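How to move a heavy table without marking the floor

Most damage to floors happens in the last few inches, when people are tired and start to shove. The method below works for dining tables, desks and kitchen tables up to the weight two adults can lift at one end. Anything heavier needs four people or a firm with the right straps.

What you need

Four felt pads or furniture sliders
An old blanket, folded in half
Masking tape
A tape measure
A screwdriver or Allen key, if the legs come off

Before you start

Clear the top and take out any drawers. Measure the width of the table and then the narrowest doorway on the route. If the table is within 50 mm of the door width, plan to take it through on its side. When I moved into the flat in Stanodden I skipped this and ended up with a desk stuck in the hall until the evening.

Sweep the floor twice. Grit under a slider will scratch lacquer, vinyl and soft wood equally well. Roll up rugs and tape down any loose edges of lino.

Check how the legs are fixed. Bolted legs should be tightened before a short move and removed before a long one. Glued legs stay on. Legs that splay outwards are the weakest kind when dragged, as the push goes sideways into the joint — always lift these.

Moving it across a room

1. One person stands at each short end. Lift one end just enough for a third person to slip a pad under each leg. If there are only two of you, lift a corner at a time.
2. Repeat at the other end.
3. Push from low down, close to the legs. Pushing at the top edge makes the table tip and judder.
4. Go slowly and stop at every threshold strip. Lift over it, one end first.

Moving it through a doorway

Lay the blanket down and turn the table on to its long edge. Feed two legs round the door frame, then swing the rest after them. Stone tops should be carried upright on edge and never flat, or they may crack under their own weight.
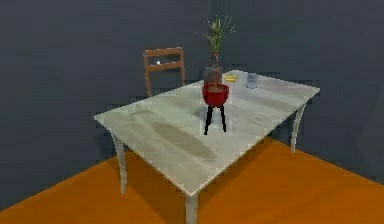 Kolbrún Zoëga

Setting it down

Lower one end at a time and keep your fingers out from under the edge. Once the table is where you want it, press down on each corner in turn. If it rocks, try turning it end for end before you reach for packing, as floors are often less even than tables. A thin slice of cork glued under the short leg will cure what is left.

Leave felt pads on for good, but replace them when they go flat or pick up grit. I check mine every August. Plastic sliders should come off, or the table will creep whenever someone leans on it.

Last updated June 13, 2023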